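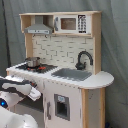 4. Joining a Brolliddale ladder match

1. Sign in to the Brultomum client and open Ladder. Your rank shows at top left, for whatever a rank is worth in the first week.

2. Choose a region. The "Best" setting claims to pick the fastest server. Check the ping yourself before you trust it.

3. Set your party size, up to 6 players, and press Ready.

Note: The wait timer is a guess. Treat it as one.

Caution: Leaving a lobby after the map vote costs you 9 rating points – even if the client crashed. Error 323 is supposed to be exempt. Save a screenshot anyway.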